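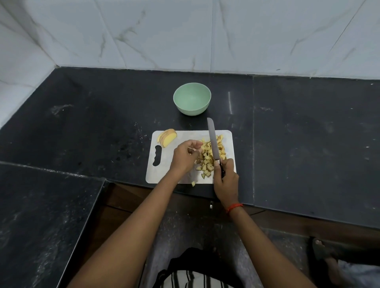

Diced apple for a cake – peel on or off, and how do I stop the browning?

Corina Zamfir
2023-03-31
I dice apples for a plain sheet cake, small cubes, peel left on out of principle (the principle is laziness). By the time I've worked through the last slices, the first cubes have gone the color of weak tea. Also my cubes aren't cubes. Does any of this matter once it's baked?
299 views · 3 comments

Grigore Ciobanu
Lemon juice.
2 shares

Issa Karam
Browning won't matter in a cake with cinnamon, which covers most sins. If it bothers you, cut the slices first, stack three or four, cut the stack into sticks and then across. Much faster than chasing single slices around the board. Have a bowl of cold water with a spoonful of lemon next to you and move the pieces over as you go – drain them well or you'll be baking soup. Peel is fine if the pieces are small. On big chunks it comes off in the oven and turns up between your teeth at work.
1 share

Ionuț Munteanu
I peel mine. My mother-in-law left peel on in June and we are still discussing it. Use a tart apple, the sweet ones go to mush. As for uneven cubes, mine have 5 sides on a good day and the cake gets eaten.
0 shares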